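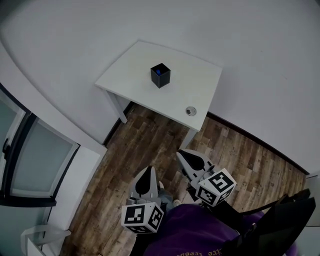
¿Qué programa usamos para leer los marcadores de los dedos?
El mismo del curso pasado, el detector que está en la carpeta compartida del club, con el perfil Kandpal. No hace falta instalar nada más.

Ticket 442 - Club de robótica Flerkside
Asunto: la apertura de la pinza da saltos en la grabación
Abierto por: Ermira Tomić
Estado: resuelto (con una cosilla pendiente)

Ermira, 16:10
¡Hola! Estamos con la tarea de la caja negra sobre la mesa blanca y vamos lanzados, pero al revisar las curvas la apertura pega brincos. Los dedos van suaves y la gráfica parece una sierra. Ya reinicié el portátil y cambié el cable USB. Igual.

Hildegard Strobel, 16:25
¡Qué buen fallo para aprender! ¿Salta siempre o solo al acercarse a la mesa? Mírame también el tiempo de exposición, por favor.

Ermira, 16:50
Solo cuando giro la muñeca hacia la ventana. La exposición estaba en automático. En 17 tomas me sale lo mismo, y siempre se pierde primero el marcador izquierdo.

Hildegard, 17:05
Pues ahí lo tenemos, casi seguro. Ponla fija, baja la ganancia y repite dos tomas, una con la persiana subida y otra bajada. Y comprueba en el fichero de Alilmont que el tamaño del marcador sea el nuestro, que el grupo de abril lo dejó cambiado.

Ermira, 17:40
¡¡Funciona!! Con exposición fija la curva sale limpia, da gusto verla. Y sí, el tamaño estaba mal, así que la apertura salía más grande de lo real. Corregido y subido. He pasado unos 200 fotogramas por el detector y no pierde ninguno de los dos cubos.

Hildegard, 17:48
¡Bravo! Guarda esa configuración como «Fukia 2» para que la usen los demás equipos. Las tomas malas no las borres, nos vienen genial para la clase de calibración.

Ermira, 17:55
Guardada. Queda pendiente probarlo por la mañana, con más luz. Dejo el ticket abierto para eso en la lista de Flerkside y cierro este.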